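Fletora puts two-arm tabletop kit on general sale

March 7, 2020

Fletora has opened general sales of its two-arm tabletop robot kit, which until now went only to buyers on a waiting list. The kit costs $2782 before tax and shipping. It is sold through the company's own web shop and through the parts dealer Prevel, which also handles returns.

The kit is aimed at college labs, small research groups and people at home with a budget and some patience. Buyers get two lightweight arms, a mounting rail, a pair of two-finger grippers, cables, control boards and the software needed to drive both arms from one computer. A table is not included, and neither is the computer.

Fletora began taking names for the kit last year and shipped the first batch of 98 units in February. The company says a second batch of 300 is being packed now, and that orders placed this month will come out of that batch. After that, the wait depends on motors, which it buys in from outside.

What changed since the first batch

Most of the changes are small. The rail now comes in one piece. Early buyers received it in two sections that had to be lined up by hand, and several reported on the company's forum that the joint shifted after a few days of use. Anyone with the older rail can order the new one at cost.

The cable clips are new as well. The first ones were stiff and tended to pop off when the elbow folded all the way in. The replacements are softer and can be moved along the arm without a tool. Fletora still tells owners to leave a loop of slack near the wrist, and the manual now has a page on it.

The third change is in the gripper fingers. They open wider than before, and the inner faces have been reshaped to hold thin round objects such as stems, pens and tool handles. The old fingers were fine on blocks and boxes, but they let narrow things roll.

Assembly takes most of a day for someone who has done this kind of work before. The arms arrive in parts, and each motor has to be given its own number before it goes in. The manual covers this early and repeats it later, which is fair, as a motor with the wrong number means taking the arm apart again. Power supplies are labeled by arm.

Glasses and a wire rack

Heitmann, a small engineering office in Lirelham that tests lab equipment for schools, has been running the kit with the new fingers. Its review was published on the office's website this week. The office skipped the usual blocks and cups and set up a job with stemmed glasses and a wire holder, where each glass has to be picked up, turned and placed with the foot clear of the wire.

It is a harder job than it sounds. A stemmed glass has most of its width at the ends and very little in the middle. It can be held by the bowl, the stem or the foot, and each grip leaves the arm at a different angle when it gets to the holder. The curls in the wire also leave few open paths in. 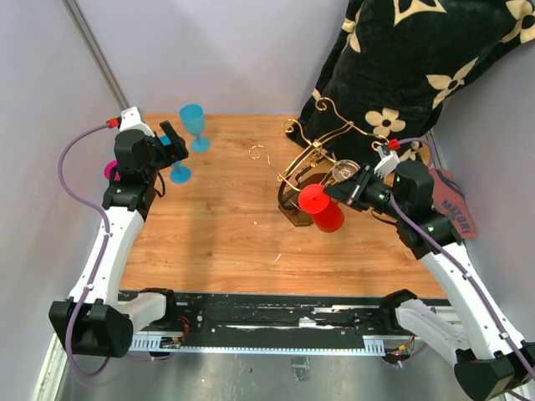

Plastic glasses were used for most of the practice runs. According to the review, the grippers held them firmly once they had a good grip, and most of the trouble came on the way in. An arm approaching too low would nudge the foot of the glass and tip it, and the second arm then had to set it upright before the run could go on. The office counts this as a point in favor of having two arms, even for jobs that look like they need one.

Clear objects got mixed marks. The reviewers write that they could guide the arms to a clear glass by hand control without much trouble, but that programs relying on a camera did better with colored plastic. They do not blame the kit for this, and note that glare is a known headache for any camera. They suggest soft, even lighting and a table that does not shine.

The review is less kind about the software. Setup went through on the second attempt, after an update that the manual does not mention. The program that records and plays back movements worked well, but stopping it in the middle of a run left one arm stiff until the power was switched off and on. Fletora has posted a fix for the second problem. It says the manual will be updated with the next batch.

Reach was also looked at. With both arms on the rail, the shared area where either gripper can get to an object is in the middle of the table. Toward the far corners only one arm can help. Buyers can slide the bases closer together to get more shared space, but the elbows then need more care, and the software does not yet warn when they are about to touch. Heitmann lists this as the one feature it would like to see before recommending the kit for beginners' classes.

Noise was not a problem. The motors whine a little under load and are quiet when holding still. They do get warm, and the review advises a break after a long session – the software shows the temperature of each motor, and it is worth keeping that window open.

Price and support

At $2782 the kit sits in the middle of the market. Cheaper sets exist, mostly with one arm and weaker motors, and a buyer who only wants to learn the basics may be better off with one of those. Buying two cheap arms separately and linking them is possible, but it leaves the owner to work out the mounting, the power and the timing between the arms.

The warranty runs for 2 years on the boards and the rail. Motors and cables are treated as wearing parts and are covered for the first year only. Gripper fingers are not covered, but the drawings are free to download, so anyone with access to a 3D printer can make their own. Several owners have already shared versions with rubber pads or longer tips.

Spare motors are in stock at Prevel. The dealer sells them one at a time or as a set for a full arm. It also offers a built and tested version of the whole kit for an extra charge, though the wait for that one is longer and Prevel is not giving dates.

Support is by email and through the forum. Fletora has no phone line and says it does not plan to add one. In the Heitmann review, two questions sent by email were both answered by the next working day, one with a full solution and one with a link to a forum thread that solved half of it.

Schools ordering several kits can ask for a quote. The discount is not published. Orders from outside the country are accepted, but customs charges are left to the buyer, and the power supplies ship with one type of plug.

Owners of kits from the first batch do not need to buy anything to use the current software. The new fingers fit the old grippers with the same screws and are sold as a pair per arm. The new clips are being sent free of charge to everyone in that batch who asks for them by email with an order number.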